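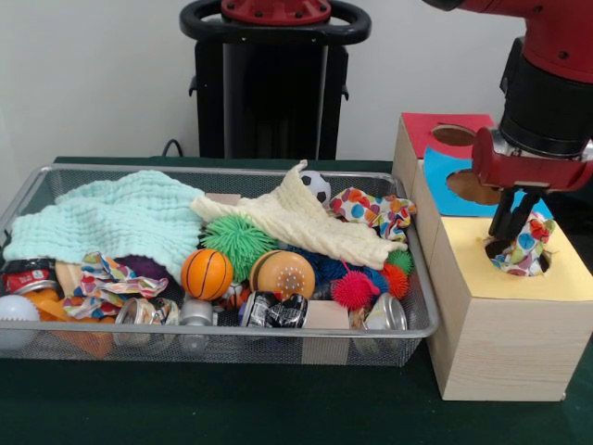 Gripper and camera comparison: progress to the end of February

Summary
The bench is running and we have logged 2,773 pick attempts on the mixed-item task. I would not yet use those figures to choose a supplier. The Protovine parallel gripper is ahead of the Giltau unit on soft goods, but the two were run under different lighting and the Giltau had the older finger pads for most of its share.

What we did
Items are picked from a wire basket and dropped through round holes in the coloured sorting boxes. Cloth is the hard part. A polka-dot scrap pinched between two thin fingers will usually come up, but getting it through the hole is another matter, and the current scoring gives full marks for a scrap left bunched in the opening. I think that flatters both grippers. We are rescoring 30 runs by hand to see by how much.

The supplier's claim that Lightfoot control software needs no retuning between grippers did not hold up here. We lost six working days to it.

Cameras
The fixed camera gives a clean view of the boxes. The head-height view takes in the whole tray, and the arm reaching across it, so some items are hidden at the moment they matter most - a weakness we raised in the original proposal.

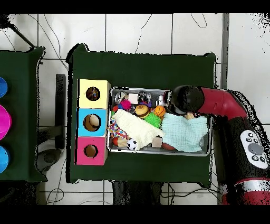
Spending and next steps
Hardware is on budget. Labour is over, mostly from the retuning. Before the next report we will repeat both grippers under matched lighting, with 12 sessions each, and drop the Fasden wrist camera unless its calibration holds between sessions. I'd ask that no purchase be approved until those results are in.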